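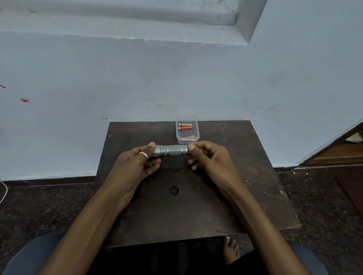
Skatside Cabins: Questions Our Guests Ask Before They Come

We love getting your emails, and we do try to answer every one, but the same questions come up so often that we finally sat down and wrote it all out. If yours isn't on the page, write to us anyway!

When can we check in?
Any time after 3 in the afternoon. If you're running late, don't worry a bit. The key box is beside the porch door and your code will be in the email we send the morning you arrive.

How do we find the place?
Take the Narard road as far as the old mill, then turn left at the sign for Whiteley Pond. It's 7 miles of gravel from there, and your phone may well give up on you partway, so please print the directions or save them before you leave town.

Do the cabins have electricity?
The Bukier and Whiteley cabins do. The four little ones up the hill do not, and most folks who stay in them come back for exactly that reason. They have gas lamps, a wood stove and a good supply of matches in the tin over the sink.

What should we pack for after dark?
A flashlight for each person, children included, plus spare batteries. The path to the bathhouse has 73 steps and no lights at all. Try your flashlight at home the night before, with fresh batteries in it, and check which way around they go. 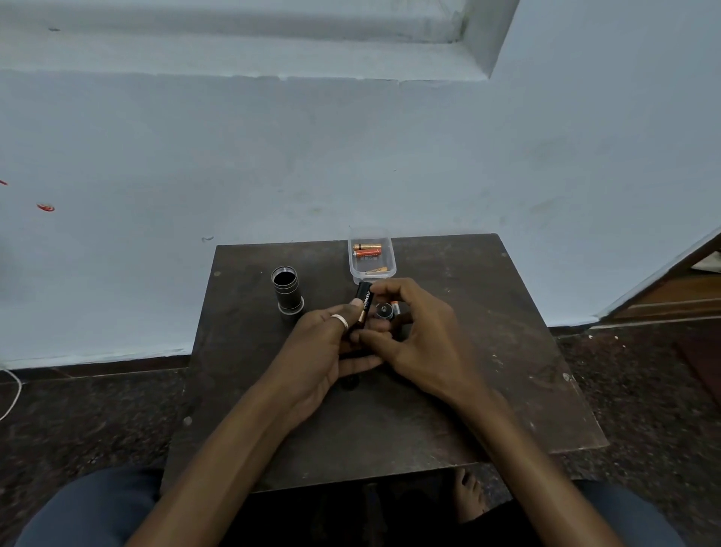

Spare batteries belong on your packing list.

Is there a store nearby?
There's a small one in Narard that carries milk, bread, bait, ice and very good pie. It closes at 6, and earlier once September comes, so we'd do the big grocery run on your way in.

Can we bring our dog?
Yes, please do! Dogs are welcome in every cabin except Bukier, and we charge $12 a stay to cover the extra cleaning. Keep them on a leash near the pond while the ducks are nesting.

Does it get cold at night?
It can, even in the middle of summer. We're at 3000 feet, and an evening that starts out in shirtsleeves often ends in a sweater and wool socks.

My flashlight flickers. Do you have one I can borrow?
We keep a few at the office. Before you walk down, though, try snugging up the end cap, and wipe the battery contacts with a dry cloth.
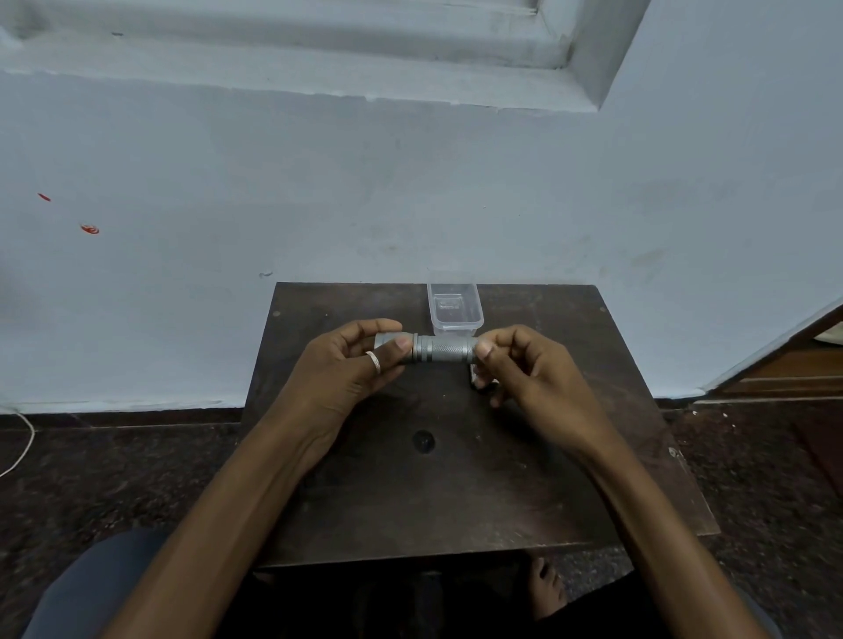

Both hands on the flashlight, one at each end.

What if we need to cancel?
Let us know two weeks ahead and we'll refund everything. After that we're happy to move your stay to another date in the same season.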